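**Bench rules for two-arm laundry folding** are the house rules a shop or lab writes down so that a folding cell does the same job, the same way, whoever happens to be running it. I've kept up the set used at Lirncombe since July, and I'm writing this entry in the first person (the wiki editors gave up arguing with me) since most of what I know comes from standing at that bench with a lint roller. Last big edit: Mar 5, 2020.

## Where the rules came from

The earliest version was a single page by Cinzia Fiore, taped inside a cupboard door at Kusarico. It had 27 lines on it and half of them were about cables. Thanakorn Jaidee rewrote it for Lirncombe, threw out the lines that only made sense for Kusarico's older arms, and added the part about baskets. People call the result the Flukodura sheet, after the project it was written for, though it gets used on jobs that have nothing to do with Flukodura.

It isn't a safety standard, and please don't treat it like one! The real safety paperwork for your arms and your building comes first. The sheet starts where that leaves off.

## Layout of the work surface

The layout rule is my favorite because it's so plain. Unfolded laundry goes in a basket at the upper left. Finished pieces go in a stack at the upper right. The middle belongs to the one garment being worked on, and nothing else gets parked there, ever – no tape, no pens, no spare sock.

A few smaller points hang off that one:

- One garment out of the basket at a time.
- The basket stays open on top and shallow enough for a gripper to reach the bottom.
- New pieces go squarely on top of the stack. A corner poking out underneath is fine, a leaning stack is not.
- A shirt on the mat lies lengthwise, pointing away from the arms, with a gripper free to come in from either side. 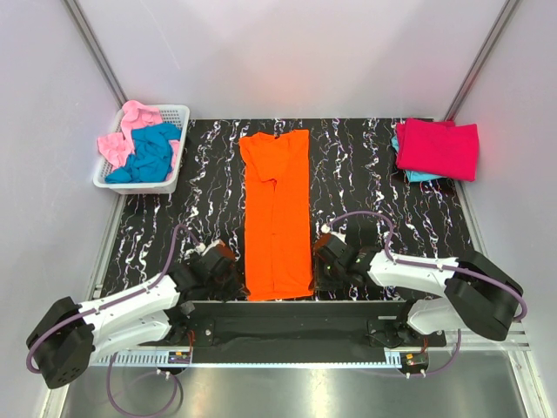

## Handling the cloth

Rule 9 covers lifting, and it's the one people ask me about most. When both arms lift a piece, they take it by two corners of the same edge, and that edge should be close to level before anything else happens. Close to level is good enough! I spent far too long early on chasing a perfectly straight line, and Thanakorn finally told me to go get lunch.

The rest of the cloth can hang however it likes at this point. Folds and flaps are expected. What you watch for is a hanging part getting near the basket or the stack, and if it does, you stop the run and reset by hand.

Pulling is where I'm strict. The arms hold the edge up, they don't stretch it. We had a knit top at Majimbun that came out noticeably wider than it went in, and its owner noticed too.
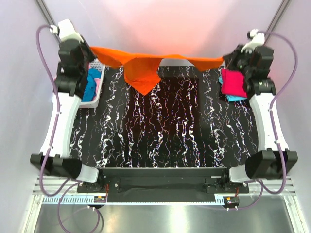

*Orange cloth held by its two upper corners, with the basket at left and the stack at right.*

## Cables and clips

Cable slack gets checked at the start of every shift. You want a loop big enough that the wrist can turn all the way without tugging, and small enough that it won't sweep the mat. I move each arm slowly through its full reach and just look. If a clip has popped off the link it goes back on before the first shirt, and yes, that means finding it under the bench.

Nothing loose goes on the front bar between the arms. Cinzia's old sheet said this in capitals, and I left the capitals in.

## Stopping and resetting

A run gets 30 seconds to recover from a bad grip. After that the operator stops it. Hands stay out of the booth until both arms are parked, and "parked" means parked, so a pause doesn't count.

When you reset, the garment goes back in the basket, crumpled. Laying it out nicely makes the next try too easy and the log is no good after that.

## Record keeping

Each run gets one line: garment, color, result, operator's initials. The Lirncombe log stands at 1,649 lines as I write, and I've read every one of them (long winter). The rules on what counts as a good fold are still only partly settled. At the moment a fold passes if it sits flat on the stack and no sleeve sticks out. Majimbun wants sleeves judged separately, and there's a draft of that on the talk page.

## See also

- Basket sizes and where to buy them
- Mat patterns and why we changed ours
- Lint, removal of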